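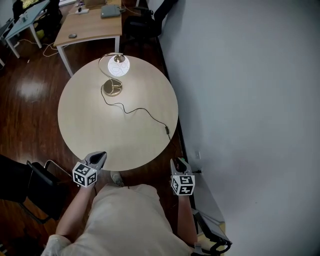 A table lamp with a round white glass shade on a light wood table.

Households in Biramley can have small electrical items tested free of charge from January, after the town council agreed to fund a monthly safety session at the Elidside library.

Residents may bring up to 2 items each, including lamps, kettles, toasters and extension leads. Each one will be checked for damaged flex, loose plugs and the wrong fuse. Items that pass will get a dated sticker, and owners of those that fail will be told whether a repair is worth paying for.

A trial run last spring tested 406 items, of which 19 failed. Most of the failures were older lamps — several had been fitted with a 13 amp fuse where a 3 amp one was needed.

Elvia Beltrán, who manages the library, said the trial had been busier than expected. "People had things in the loft they wanted to use again and weren't sure about," she said. "It takes a few minutes and they can wait in the reading room."

Testing will be carried out by Venckus, an electrical firm based in Filtness Road. Larger appliances such as washing machines and fridges are not included.

Sessions start at 10am and there are 12 places an hour. Bookings can be made at the library desk or by phone.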